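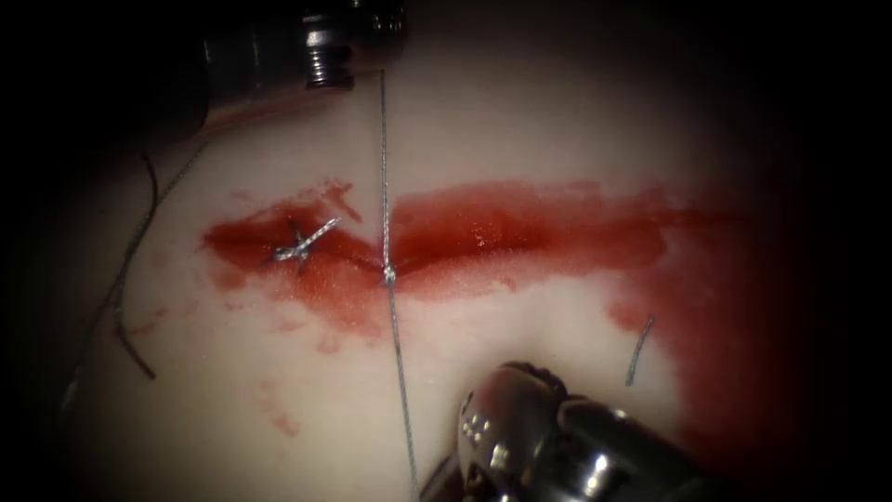
How often does the planner need a new estimate of where the thread is? Every control cycle if you can get it, but ours did fine once we slowed perception down and let the controller predict in between.

I had been running the thread tracker in Perkik at full rate, and it kept losing the strand where it crosses the red part of the wound. Gray on pale is easy. Gray on red with glints is bad. So last week I went back through 1,000 labeled stills and retrained on the hard ones only. Lost tracks went from 115 to 13 on the same test set.

The other change was in Milent, our planning layer. It used to replan whenever the tracked curve moved by 2 pixels – far too touchy. Now it waits for the tension estimate to agree.

Short cut ends are still a problem. The tracker sometimes joins one to the long strand and the planner believes it. I have a length check half written. Code goes up once the tests pass.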